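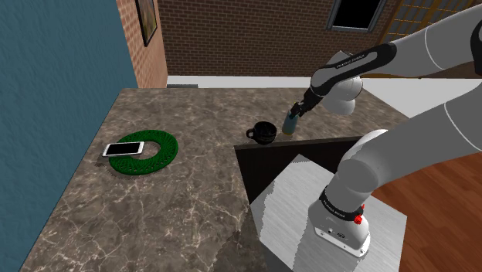 One reader in Wister wrote to say she had given up on her sourdough starter after 16 days, and wanted to know why the bakery in Eltow could keep one going for years while hers smelled like nail polish remover by the second week.

Her letter was one of several on the same point. The smell she described usually means the starter is hungry. Yeast and bacteria work through the flour, run out of food, and the acids and alcohols build up. A kitchen in July speeds this along. The bakery feeds its starter 2 times a day and throws out most of it each time, and home bakers tend to do neither.

At Okoro, the mill outside Trarnwood that sells flour by the sack, the advice handed out with each bag is to keep less. A spoonful of starter, an equal weight of water and an equal weight of flour is plenty for someone who bakes on Saturday and not again until the next one. It can go in the refrigerator between bakes, and it should come out the night before.

Whole rye helps a slow one. So does a warmer shelf, though the top of a refrigerator varies a good deal from house to house.

The gray liquid that collects on top worries people more than it should. Pour it off or stir it in. Pink or orange streaks are another matter – throw the whole thing away and wash the jar.

The Eltow bakery's starter is 19 years old, and customers ask for a piece of it most weeks. It is handed over in a paper cup with a lid. After 4 or 5 feedings in a new kitchen it will be living on that kitchen's flour and that kitchen's schedule, and the bread will taste accordingly.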